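February, morning

Up at six. Coffee, then the Skistari head camera out of its case and onto the charger, where I should have put it last night. Wrote the plan on the back of the packing slip while I waited. Hand passes first, on the living room floor, then the same objects under the arm in the back room with the Trillard, then swap to the Nenside and go again. Same tape square size in both rooms. I want the comparison finished before the Nenside loan runs out and I don't want to end up doing the last of it at midnight like I did with the suction cups.

The hand passes are for the approach angles. I do the task myself, watch the footage back, and write down where each hand takes hold and which way it pulls. Then I try to get each gripper to do something close to that. It is slow but it saves a lot of guessing at the controller.

Put down new tape. The old square had gone gummy and I spent too long scraping at it with a fingernail. White masking tape again. The blue shows up better to the eye but the Skistari turns it nearly gray in the evening.

Started with the gray pouch, which is the object I expect the most trouble from. Opening it is a two-sided job. One hand keeps the rim where it is and the other pinches and pulls. I have one arm, so whatever does the job of the flat hand has to be something bolted down. I tried a spring clamp on a post last week and it let go of the fabric more often than it kept it.

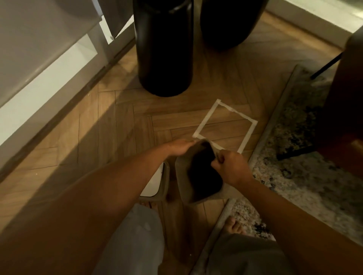
Kedir Tsegaye thinks the clamp is the wrong place to spend time and that I should be looking at fingertip pads first. He says the Trillard pads that come in the box are too hard for cloth of any kind, that he had the same thing with sleeves, and that he got further with a strip of bicycle inner tube glued over them than with any change to the force setting. He also wants me to write down the opening width at first contact for both grippers, every trial, or the numbers won't be worth comparing afterward.

Fair enough. Added a column for it. I have an old inner tube in the shed, so I cut two strips and glued them on and left them under a stack of books while I went on with the hand passes.

Noon

Lunch standing up. Checked the footage on the laptop. The Skistari holds exposure well when I keep my head still and badly when I look up toward the wall and back down again. It goes bright, hunts for a second, and comes back. The old camera didn't do that, but the old camera lost the fingers at the bottom of the view, so I'm keeping the Skistari on. Tipped the mount down by one notch. My neck already feels better for it.

Next thing was the little trash bin with the swing lid. I picked it because both grippers should be able to close on the body without any cleverness, and because the lid gives me something that moves when I don't want it to. By hand I take it from both sides, up near the rim. If I do it lower down the whole thing feels steady but the wrists are at an angle the arm can't copy without running into its elbow limit. So near the rim it is.

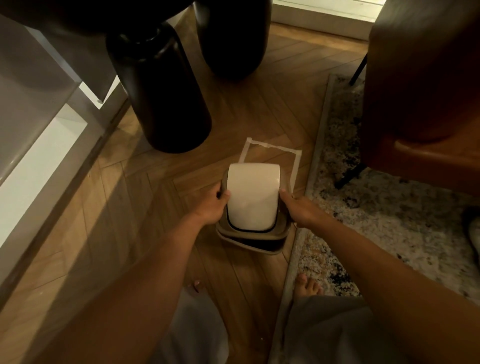

Two-handed hold on the bin, by the taped outline.

Moved to the back room after that and put the Trillard on the arm. The Montoya controller wanted the tool weight again even though I had saved it. I typed it in. Then it gave me error 2613, which the manual lists as "tool mismatch, see section on tools," and the section on tools does not mention it. Powered down, waited, powered up, typed the weight in again, and it was happy. I've written the number on a piece of tape on the side of the box in case I see it again.

Trillard on the bin: good. It is a slow gripper but it closes evenly and I can hear when it stops. Most of the misses were my fault for setting the approach too high, so that one finger came down on the lid. After I dropped the approach it hardly missed. I ran 112 trials on the Trillard across all the objects by the end of the afternoon, counting the ones I had to stop by hand.

Trillard on the pouch, stock pads: poor. It slides off. With the inner tube strips it was clearly better, and I sent Kedir a message to say so. The glue on one strip had started to lift by the end. I'll use contact cement next time.

Late afternoon

Swapped to the Nenside. Different bolt pattern, so the adapter plate had to go on, and one of the bolts was too long and had to be traded for one from the drawer. Camera recalibration took up to 20 minutes each time I touched anything on the wrist, and I touched things on the wrist more than I had planned.

The Nenside is faster and louder and its fingers have some give in them. On the bin it did fine but it pushes before it grips, so the object ends up a little way off the tape line every time, always in the same direction. I could correct for it. I'd rather have a gripper that doesn't need it. On the pouch it was the better of the two on stock pads, and with a bit of play in the fingers it found the rim even when I had the height slightly wrong. I got 90 trials in before the light went and I stopped. That is short of the Trillard count, so the comparison isn't even yet, and I'm not going to work out percentages until it is.

Evening

Went back out to the living room for one more set of hand passes. I wanted the open containers in low light, with two of them down together and something soft over a rim. This is the one I think will beat both grippers. A finger has to come down beside a wall without knocking it, and my own hands come in from opposite sides at once, which is no help to a single arm.
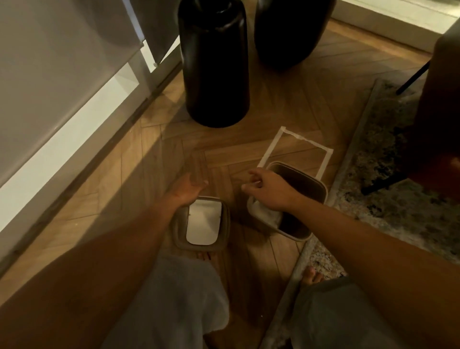
Two containers on the floor, low light.

Footage from that set is darker than I'd like. Noise in the shadows, but the hands can be followed. I'll try it tomorrow with the gain fixed by hand and see if the Skistari can be made to leave it alone.

Left to do: rest of the Nenside trials, containers on both grippers, contact cement, find a proper bolt for the adapter plate. Ask Kedir what width he used for his inner tube strips, mine are probably too wide. The Nenside case is missing one of its foam inserts and I need to find it before it goes back.

Laptop is copying files. Bed when it's done.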